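So you've got a pile of computer parts and you're tired of chasing them around the bench. Me too! I spent most of February making a fixture board that holds everything while I sort, test and put machines back together, and a few people asked how I lay mine out, so let's get into it.

You need a flat board with rounded corners (trust me, square ones catch your sleeves), a handful of holders, calipers and a free evening. I call my board Nerine. It's the fourth one. We don't talk about the first.

Start with the longest part you own and give it the whole top edge. Don't try to make the board wide enough for it, just let it hang over the side and put one upright holder at the end to stop it sliding. Then do the processor. I like a square nest with raised brackets at the corners, so the chip sits flat and you can still get hold of its sides. My first nest was too tight, so I went up to 109 percent on the print scale and that was sloppy, and in the end I measured the chip properly like I should have in the first place.

Memory comes next. Use 2 slotted supports, one for each end of the module, and line them up before you fix anything down. If they're even a little crooked the stick binds when you pull it out and you'll be tempted to yank. Don't yank!

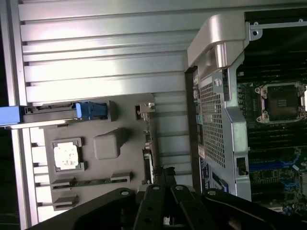

Long part along the top, chip in its nest, green memory module lower down between its supports.

Cards go on the right side of my layout, standing on edge. I had them lying flat for ages until Nahom Gebremichael talked me into turning them, and I got back enough space for another holder or two. Leave finger room next to each one.

Before you glue or screw anything, load the board up and take every part out again with one hand. Whatever you bump, move. I did this dry run at the kitchen table and shifted the memory supports twice.

Last thing, I keep the board on a slatted metal surface now and I like it a lot, except that tiny screws go straight for the grooves. Keep a lidded tub for those. The file for my chip nest is in the downloads under Zadia, version 901 (yes, I number them weirdly), so grab that if you don't feel like drawing your own.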